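Larance Materials Recovery: progress report to the Owusu Fund, April

Reporting officer: Caroline Obura

Work package 2 (household collection) is on schedule. Kerbside collection now covers 252 addresses in Gerkden against a target of 300. The remaining addresses are flats with shared bin stores and need written consent from the landlord. Yaw Acheampong has sent the forms.

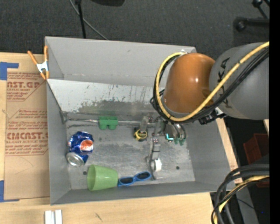

Figure 1. Metal bin with sloped sides, interior.

Contamination in the paper stream remains above the agreed limit, mainly from food cartons. Revised leaflets go out with the next round. The baler service was moved to a Wednesday to avoid the glass delivery.

Spend stands at 80 per cent of the year's allocation. Elikem Sarpong will submit the fuel receipts separately. We request approval to carry the unspent training budget forward.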